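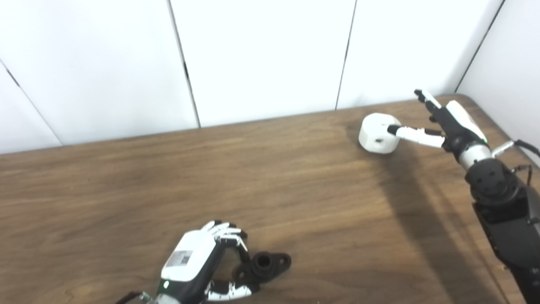 How do you keep the fingers of a robot hand from drifting out of calibration?

Mostly by checking them often and writing down what you find. A finger that starts a few degrees off at the knuckle will be a good deal further off at the tip, so we re-zero both hands before every session, and we tighten the wrist screws before we re-zero.

That question came up at our very first meeting with our advisor, Yae Wada, and it more or less became our project for the semester. Our team had been given the Noltard cell, a two-armed setup with a humanoid-style hand on each arm, and we came in with big plans for teaching it to put things together. What we got instead was a long and (I have to say) rather enjoyable education in looking after a machine, and I hope this report saves next year's team a few of the evenings we spent on it.

Setting up the cell

The cell is a wooden table pushed into a corner, with plain white panels for walls. We liked the panels right away, since they give the cameras very little to be confused by. The parts we handle are simple: a black flanged fitting with a hole through its raised center, and a short white cylinder. The left hand closes around the fitting while the right hand reaches out and touches the cylinder with its index finger, and between the two of them you get a pretty good idea of whether grip and reach are both behaving.

Each arm has a small green light at the wrist end. On our cell green means the hand is talking to the controller, and that is all it means! We spent most of an afternoon in April trusting a green light on a hand whose thumb had lost its zero, so please learn from us and run the finger check anyway.

The daily routine

We start with the power off and go over the cables by hand, feeling along each one for stiff spots or nicks. The right arm gets extra time at this step. Its cables loop around beside the joint, and when the arm swings back toward the side wall they can rub against the corner of the table. Next come the wrist screws, then power, then the zeroing script, which opens and closes each finger 5 times and saves the readings to the log. The whole thing takes 7 minutes once you know it, and a good bit longer while you are still hunting for the right driver.

The repair

The one real repair we did was on the right index finger. It had begun to stop short when reaching for the cylinder, and it got worse the longer we ran it. We blamed the software first (everybody does, I think) and rewrote part of the reach program for no benefit at all. Yae suggested we move the finger by hand with the power off, and there it was, a gritty feeling in the middle joint. We took the white cover off, cleaned out the joint, put in a new tendon from the Pralteo spares kit and closed it back up. Afterward we ran about 200 touches on the cylinder. The first 165 went by without a short stop, then we had one, traced it to a cover screw we had left a little loose, and finished the run cleanly.

What we would pass along

Please keep the log going, even on days when everything feels fine. Ours is in the Dollance folder on the lab computer, with a tab for each hand, and the notes column is more useful than the numbers. The spare tendons are in the top drawer, and there is one left for the thumb, so order more before you need it.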